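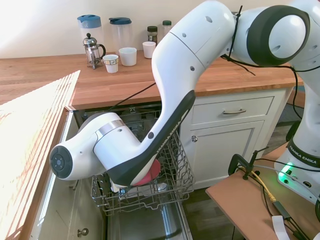 Room rates, check-in times and breakfast hours at the Stulard will stay as they are through the end of the season, according to Clisgate, and every booking already made will be honored on the terms the guest agreed to. The company took over the running of the lakefront hotel from Gredavier at midnight, ending weeks of talk in the town over who would have the keys by fall.

17 Aug 2019

The Stulard has 200 rooms on three floors, which makes it the largest hotel on the north shore. Gredavier had managed it under a contract that was due for renewal in June. The owners let the deadline pass without signing and kept the old operator on month by month while they talked to other companies. Clisgate was chosen over two other bidders.

The building itself has not been sold. It remains with the same family trust that built the hotel, and the trust will go on paying for the roof, the boiler and the seawall. Clisgate is responsible for staffing, sales, food and the daily running of the house.

Terms of the new agreement were not released. It runs longer than the old one and ties part of the management fee to winter occupancy, a weak spot for the hotel in recent years. The Stulard has usually closed its east wing after the leaves are down and reopened it in spring. Clisgate plans to keep the wing open this winter on weekends and during the holidays, and to close it only for the quietest stretch after New Year's.

Staff were told of the change at a meeting in the ballroom earlier this week. All hourly employees were offered their current jobs at their current pay, with years of service carried over for vacation and sick time. Most of the management team will stay. The general manager's post is open and will be advertised next week. Until it is filled, the front office and housekeeping departments will report to Clisgate's regional office.

Gredavier wished the staff well in a short statement and said it would help with the handover of accounts and supplier contracts through the end of next month. It will continue to run its conference hotel near the airport.

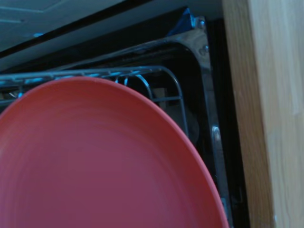 Restaurant to close for refit

The hotel's main dining room will close after the last dinner service of the fall and is expected to reopen before Thanksgiving under the name Mtshali. The menu has not been settled, but Clisgate described it as grill cooking with lake fish and local vegetables, served at dinner only. Breakfast and lunch will move to the sunroom, which has its own entrance from the terrace and will be open to people who are not staying at the hotel.

The refit covers new flooring, lighting and seating. The bar stays where it is — a point several regulars had asked about — and will keep its present hours while the work goes on. Kitchen staff will be moved to the sunroom and to banquets for those weeks, and no layoffs are planned.

Weddings and group bookings

Couples with receptions booked for this fall have been contacted by the events office, which keeps the same phone number and email address. Deposits have been transferred to the new operator. Three receptions planned for the dining room during the refit will be held in the ballroom instead at no extra charge, or may be rescheduled without a fee.

Gift cards issued by the hotel remain valid until the date printed on them. Points earned in the Gredavier guest program can be used at the Stulard for stays through the end of the year, but no new points will be added for nights after the handover. Clisgate does not run a points program of its own. Members with a balance left over can use it at Gredavier's other property.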